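My second winter of writing manuals for the railroad

I've been meaning to write this one since February, and every time I sat down to do it another chapter came back with comments on it, so please forgive the long gap. A few of you wrote to ask whether I'd given up the blog. I haven't! I've just been writing all day for other people, and by suppertime the last thing I wanted to look at was a keyboard.

For anyone new, I spent a good part of my working life as a maintainer on track circuits and switch machines, mostly outdoors and mostly in boots, and then two winters ago I moved inside to write the manuals I used to complain about. I work for a small outfit called Trimari that does documentation for railroads and the people who supply them. My desk faces a parking lot. I miss the outdoors more than I expected to and the boots a bit less.

The big job this year was the maintenance manual for the Dunmore line, which had been patched and repatched for as long as anyone there could remember. It came to us as 443 pages in a scan that leaned slightly to the left, with handwritten notes in the margins in at least three different pens. I loved those notes. Somebody had written "NO — other terminal" next to a wiring step and underlined it so hard that the pen went through the paper, and you could see the little tear on the scan. When I asked Kwok-wai Leung, who has kept that line running for years, whether the note was right, he laughed and told me it was his, and that yes, it was right, and could I please put it in properly this time.

So that was really the work. I'd take a procedure, read it at my desk, think I understood it, and then go out with Kwok-wai and watch him do it. There was always a gap. The manual said to remove the cover and check the detector rods. What Kwok-wai did was call the dispatcher, get his protection, listen to the switch throw once with the cover still on, and only then pick up a wrench. I asked him about the listening and he looked at me as though I'd asked why he breathes. It's in the manual now, on its own line, with a sentence on what a tired motor sounds like. That sentence took me most of an afternoon (have you ever tried to spell a noise?).

My editor is Natalie Whitlock, and she has made me a better writer in ways that stung a little at first. She doesn't like "ensure." She doesn't like "as required" either, and she'll write "required by whom?" beside it every single time, in green. I used to lean on "as required" the way some people lean on a fence. Once you take it away you have to go and find out when the thing is required, and in two cases the answer was that it had stopped being required when the old relays came out, and people had gone on doing it anyway out of habit and good manners.
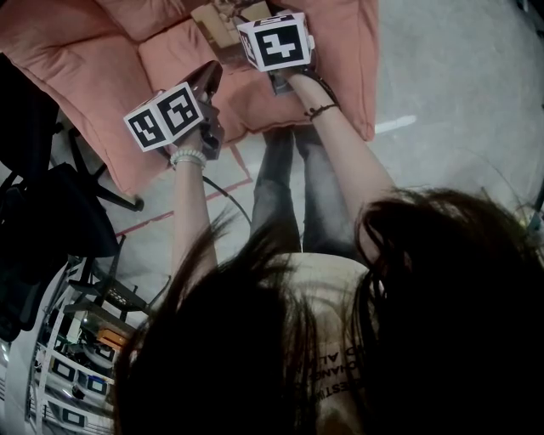

Both hands full.

Now, the part I wanted to talk about, which is words. Every railroad has its own, and I mean its own down to the shop. At Dunmore they say "bungalow" for the equipment housing and "case" for the smaller one by the switch, and there's an older crew who call both of them "the box." Then the supplier's sheets, from a company called Kirex, use "enclosure" for everything, including a thing I'd call a junction box. Put all of that in one book and you'll have a new hire standing in the rain at the wrong door.

I started keeping a word list on index cards, because that's how I think, and then Adi Teoh took pity on me and moved it into a proper file that the whole office can search. We named it Cetomska, for reasons that made sense at lunch. It has 310 entries now and it keeps growing. Each one gives the word we use, the words we don't, and who to call if you disagree. People do call! Antonina Chornovol in the training office rang me up over "normal" and "reverse" and kept me on the phone for nearly an hour, and she was right about all of it. Her point was that the trainees hear "normal" and think it means fine. They see a switch lined reverse and think something's broken. We added a short page up front that explains it with a drawing, and she's already using that page in her class.

If you're a field person thinking about making the same move, and I get a letter like that every so often, my advice is to start by writing up one job you know cold. Keep it to a page. Then hand it to someone who's never done it and keep your mouth shut while they read. That last bit is very hard. I tried it on Jordan Parsons, who had just joined us from a newspaper, and he stopped at my second step to ask what a "bond" was. I'd been so proud of that page.

He's writing the chapter on grade crossings now, by the way, and doing it nicely — shorter sentences than mine, as you can imagine.

Next up is the index, which I've been putting off. If anyone has a method for indexes that doesn't involve the kitchen floor and a great many sticky notes, the comments are open and I'd be glad to hear it.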